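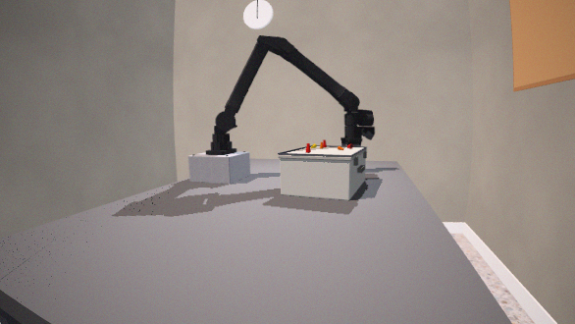
Simulated cell: arm over the white case, small red and yellow-orange pieces on the top panel.

Filed under: Workplace automation > Small parts and kitting

What happens to pickers' rates and job grades when one arm takes over kitting?

Mared Meredith
I run second shift kitting at the Clatham plant. Work at the bench is moving small colored pieces from the top of a case to a square tray. Each kitter is graded on kits per shift, target 875 for the line, and the grade sets the pay step. In March management approved one arm for the bench, and the integrator (Lerent) has been sending us views from the simulation, including the one from the gripper side below. There are 22 people on the line, seven of them on my shift.

Lerent's proposal lists cycle time and reach. It says nothing on who clears a dropped part, who signs for a short kit, or what the kitters are graded on once the arm sets the pace. Has anyone rewritten a grade structure for this? Also, do your operators clear faults themselves or wait for maintenance? 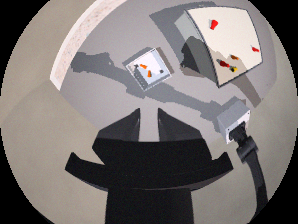
Delwyn Gilchrist
Take kits per shift out of the grade before the arm goes live. We left ours in for five months at the Tipoki site. Operators were being marked down for stops they had no control over, and two of the best ones transferred to packing.

What we grade on now:
- faults cleared at the cell, by fault code
- kits checked and signed
- changeovers done without a maintenance call

Operators clear a dropped or mis-seated part. Maintenance gets anything involving the gripper itself or a lost reference position. Write that split down and post it at the cell. Training was three shifts per person. Whoever is on fault duty should not also be feeding a manual bench. We tried that and the arm sat waiting.

Carleen Prendergast
Ask the union rep. Ours went fine.

Chae-won Seol
Agree with Delwyn on the grades. One addition: get the kitters to review the simulation before the layout is frozen. Ours at Ronell pointed out that the tray position suited the arm and forced a long reach on the person swapping trays. Moving it in the model took an afternoon. Moving it after the guarding was bolted down would have been a change order.

Check which side people approach from, where full trays go, and whether a checker can see into the tray with the arm parked. Ask Lerent for a view from the room side as well as the gripper view.
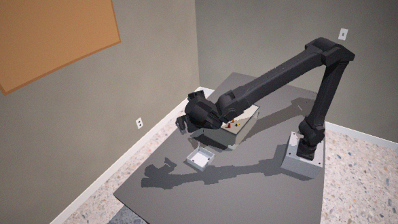 Room-side view: tray in front of the platform, gripper holding no visible part.

Mared Meredith
Got one, attached. Nothing in it shows where the checker stands, so I have sent that back to Lerent. The fault split goes to the shift leads this week.

Last updated: 18/07/2018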